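Folding Shirts So They Stay Folded

July 2024

I came to tidy folding late in life. For years I did what my mother did, which was to shake a shirt out, fold it in half against my chest, fold it again, and lay it on the pile with a pat. It looked fine until somebody pulled one from the middle, and then the whole drawer went. We have 2 deep drawers for shirts in our house and I used to refold both of them most weekends (and grumble through it, I'm told).

What changed things for me was giving up folding on the bed. A bed gives under your hands, so the cloth shifts while you're smoothing it. Use a table if you have one free, the bigger the better, and wipe it down first. A pale tabletop is nice because you'll notice crumbs or a dab of jelly before your clean shirt does.

Lay the shirt face down with the collar away from you. Smooth it from the middle out to the sides with flat hands, and take your time over it, as every wrinkle you leave now will be pressed in by the shirts on top. Bring one side in, sleeve and all, so the edge runs straight down from halfway along the shoulder. Lay the sleeve back down along that edge. Do the other side the same way. You should have a long strip, the same width top to bottom. If it's wider at the hem, open it up and start again — it won't get better further along.

Now fold the hem up, then up again toward the collar, and turn the whole thing over. The collar should lie in a smooth curve at the top. Give ribbed collars a little tug sideways to let them settle, but don't stretch them.

Shirts made from panels of two colors are the easiest to learn on, I think. The seam shows you straight away whether you've gone crooked. A plain white T-shirt will hide it from you until you see it on the stack, leaning.

If you're working through a mixed basket, set one piece of cloth flat on the table and stack on top of that. When you're done you can carry the lot by the cloth, and nothing slides off on the stairs. I used an old Sirken tea towel for years, till it wore through. Bright colors are easier to find again under everything else!

Some odds and ends I've picked up along the way:

Fold knits the day they're dry. Left in the basket overnight they take on creases that want an iron.

Button the top button on polo shirts and leave the rest.

Stand folded shirts on edge in a deep drawer, and stack them flat in a shallow one. I've never had any luck doing it the other way around.

Don't fill the drawer to the top. Leave enough room to get your whole hand in beside the row.

Sweaters get folded looser, and mine go up on the closet shelf until September.

A reader in Urnbridge wrote to ask about folding boards. I had one once, a Drosent, and it did make everything the same size, but I found it fussy with long sleeves and it went to the church sale. A big magazine laid in the middle of the shirt's back does much the same job. Slide it out before the last fold.
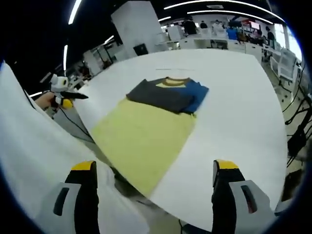
L. Marciniak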